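Lornlow Home Help
Print this page | E-mail to a friend
Filed under: Living Room > Seating > Footstools & Ottomans

Cleaning a cream ottoman that people insist on using

I have a boxy cream ottoman, cushioned all over, smooth covering, a bit leathery to the touch. I bought it secondhand and there's no tag, so I couldn't tell you if it's hide or plastic. In January my brother-in-law discovered it was the right height for his feet, and the top has been going gray ever since. The sides still look fine. I've tried a damp cloth, which moved the gray to a new location. What do I use that won't take the color off with it? I paid 20 dollars for the thing and would like to avoid spending 500 on its recovery.
Posted by creamcracked

Rory Tosh
Treat it as leather until you know better. Vacuum first with the soft brush, and get into the seams. Then put a few drops of plain dish soap in a bowl of lukewarm water, wring a white cloth almost dry, and try it on the underside. Wait 5 minutes. If the cloth has picked up cream, stop there and call an upholsterer. If it's only picked up dirt, do the entire top in one go, edge to edge, or you'll have a clean circle in the middle and a new thing to be annoyed about. Wipe again with clear water and dry with a towel. Keep it away from the radiator. No vinegar, no baby wipes, and please leave the magic sponge under the sink. It's a very fine sandpaper with good publicity.

pelletier_307
Throw a blanket on it. I have had a blanket on mine for years and have no idea what color it is anymore.

Grirnov
What Rory said, but blue jeans are their own problem. If the gray looks a little blue, that's dye, and soap will only take off some of it. Mine never fully came out. I turned the ottoman so the bad side faces the wall and we've all agreed to call that the back.

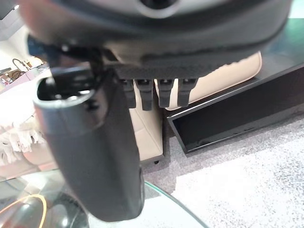

More in Footstools & Ottomans

Squeaky storage lid, hinges already oiled
Can you put new feet on a Palport cube?

Contact Lornlow | Copyright Lornlow Home Help | Back to top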